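Projects > Animal Science > Breed Records > Final report

August 10, 2023
By the Laing breed records project group

Parentage records in a small sheepdog registry

Our project looked at how the Clendcombe Sheepdog Registry checks the parentage of the litters it registers. The registry is small and still keeps paper forms, with a database called Istau used for pedigrees since last November. We wanted to find out how many entries could be backed up by a DNA profile for both parents. 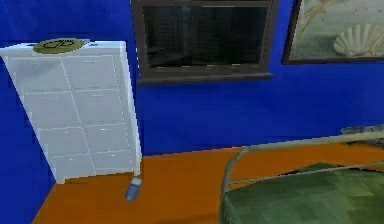
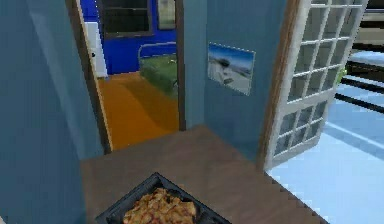 Method

We were given 40 litter files. For each one we compared the paper form with the Istau entry, then looked for a profile number for the sire and the dam. Names were matched by registration number only, as kennel names are often shortened on the forms. A file was marked complete if both parents had a profile on record and the numbers agreed in both places.

Two of us read every file separately. Where we disagreed we went back to the form together and settled it before entering the result.

Results

Of the 40 files, 33 were complete. In 3 of the others the dam had no profile, and in 2 the sire had none. The remaining files had profiles for both parents, but the number on the form did not match the one in Istau. In each of these the digits had been swapped when the form was typed in - the profile itself was in the database under the correct dog.

Sires were easier to trace than dams. Stud dogs are used more than once, so the same profile number turned up on several forms.

Problems

The swab kits are ordered by post and the sample form asks for the microchip number twice, in different layouts. Some owners had filled in only one. We also could not tell from the older forms whether the swab was taken by a vet or by the owner.

Suggestions

The registry could add a check digit to the profile number, which would catch swapped digits at entry. Gresolura, the laboratory that handles the samples, already prints a barcode on its result sheets, and scanning this would avoid typing altogether. We did not test either change.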